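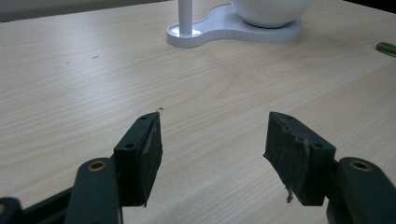
Gripper pads took up the first half of the meeting. Damián Ulloa reported on the two-finger hand tool now set up at the wood-top table in the Lagos workshop. Of the two jaw pads, the right one is in worse shape. Its lining is rough along the inner edge and a wisp of gray fiber hangs from the lower corner. The left lining shows no similar fraying. Both pads show two small screw holes each, so a swap is a short job once the new lining is cut. The brass bushings in the outer links were checked by hand and no side play was felt. Agreed to leave the links alone this month and change the linings on both fingers together.

Present: Zoia Lytvynenko (chair), Minoru Imai (minutes), Damián Ulloa, Brenda Fuentealba. Arnout Groen joined at 7:40 pm, during item 2.

1. Pads and linings (continued)
Brenda asked whether the lining should be replaced with the same stock or with the thinner sheet from Okuston. Damián has tried the thinner sheet on a scrap block. It grips smooth plastic well but peels at the corners when the pad is loaded from the side. Minoru noted that the contact cement used on the scrap was old and the test should be repeated with a new tube before the sheet is ruled out.
Zoia asked that the pad face be roughened before gluing. The print leaves a shiny face and glue does not hold to it.
Decision: same stock for now. Brenda to repeat the peel test on the Okuston sheet and report in February.

2. Cycle rig
The open-and-close rig stopped before reaching 3000 cycles. Cause was a set screw that backed out of the crank, nothing in the fingers. Damián has put thread lock on it and will start the count again from zero. Arnout objected to starting from zero, as the links had already done most of the run. Zoia's view was that a mixed figure is of no use in the build notes. Count starts from zero.
Arnout asked for the rig to be run at the slower speed. Agreed. The rig is not to be left running with the workshop locked.

3. Bowl task
Discussion of the white bowl and the stand with the tall pole. The base of the stand has a raised rim, and the bowl rests on the base, so an approach at table height meets the rim first. Brenda has been coming in from above and to the side of the pole. Minoru prefers to turn the wrist and take the bowl by its lip. Both methods to be tried with the new linings, same start position, results written on the sheet by the door.
Arnout suggested a bowl with a matte finish, given how bright the current one is under the overhead light. Held over. Zoia does not want the linings and the bowl changed in the same month.

4. Motor and supply
The Nukitz motor board shuts down when the fingers are held closed against a hard object. Minoru measured 700 mA at the point of shutdown. The limit had been set to 500 mA in an older settings file and he believed this had been corrected, so the two numbers do not agree. He will read the value back from the board before anything else is changed.
Damián asked if a larger supply would help. Minoru said no, the supply voltage held steady during the test.
The spare board is still in its bag and is to stay there until the first is understood.

5. Printed parts
Brenda has printed 3 spare outer links in the dark green. One has a split between layers at the bushing hole and will be kept for fit checks only. Bushings are to be pressed in with the vise, not the hammer. Arnout will write this on the parts drawer.
The Usport spool is nearly finished. Replacement to be the same color if the price is the same, otherwise whatever is on the shelf.

6. Table
Loose bits of lining and filament end up on the table and get under the pads. Table to be wiped before each run. Anything not part of the task goes back on the shelf at the end of the evening.

Actions
Damián: cut and fit both linings; restart the rig at slow speed.
Brenda: peel test with new cement; order filament.
Minoru: read back the current limit; send the settings file to everyone.
Arnout: label the parts drawer; draw the clearance between the bowl and the pole.
Zoia: update the build notes with the link revision.

Next meeting in February, same room, 7:15 pm. Closed 9:05 pm.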